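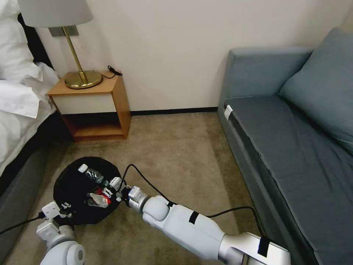

O quarto que fica entre dois hóspedes

Às onze horas da manhã, um quarto de hotel não pertence a ninguém. O hóspede de ontem já entregou a chave e o de hoje ainda está no comboio. Passei uma semana de abril no Flindero, um hotel de 56 quartos perto do rio, para conhecer esta hora do dia, e quem me ensinou a olhar para ela foi Kazue Shibata, a governanta.

Kazue chegou a Portugal há 33 anos e, como eu, aprendeu a língua já adulta. Falamos as duas devagar, com cuidado nos verbos. Talvez por isso nos entendemos bem.

A primeira regra dela é não começar pela cama. Quem entra vê a roupa branca amontoada, os lençóis e a almofada em dobras soltas, e quer logo puxar tudo. Kazue prefere o lixo. O cesto preto e redondo vem para o meio da alcatifa, onde se chega a ele de qualquer lado, e só depois de vazio e limpo volta para o seu lugar.

– A cama é grande e faz boa figura depressa – explica-me. – Depois a pessoa já não tem vontade de fazer o resto.

O resto são as coisas baixas. A mesa de cabeceira tem uma gaveta de frente branca e, por baixo, uma prateleira aberta onde a luz quase não entra. É ali que ficam os óculos, os livros, uma meia. Kazue ajoelha-se e passa a mão até ao fundo. Em quatro dias vi sair destas prateleiras um carregador, dois romances policiais e um brinco de pérola, que foi enviado pelo correio a uma senhora de Évora.

O candeeiro também pede paciência. A base redonda de latão guarda todos os dedos, e limpa-se com um pano seco, sem produto, em círculos. O cabo preto enrola-se em cima do móvel, junto da parede, para que o hóspede não o procure às escuras.

O sofá cinzento-azulado foi uma discussão longa. O hotel hesitou entre um modelo da Favetti, mais macio, e um da Benjelloun, de braços baixos e direitos. Ganhou o segundo. Kazue, que não foi consultada na compra dos anteriores, desta vez sentou-se em todos e passou o aspirador em todos. O vivo mais escuro na borda do assento agrada-lhe, mas reconhece que apanha migalhas. As rugas do tecido alisa-as com a palma da mão aberta, sempre da parede para fora.

A alcatifa, de pelo curto e cor entre o bege e o castanho, aspira-se do fundo do quarto para a porta. Perguntei se não seria mais simples ter madeira no chão. Ela respondeu que de noite se ouviriam os passos, e que uma alcatifa da Brostness, bem tratada, dura mais do que muitos diretores.

A cama fica para o fim. O lençol de baixo, o de cima, a almofada sacudida duas vezes à janela. Kazue estica o último canto, acende o candeeiro para ver se funciona e apaga-o outra vez. No corredor, o carrinho já espera diante da porta seguinte.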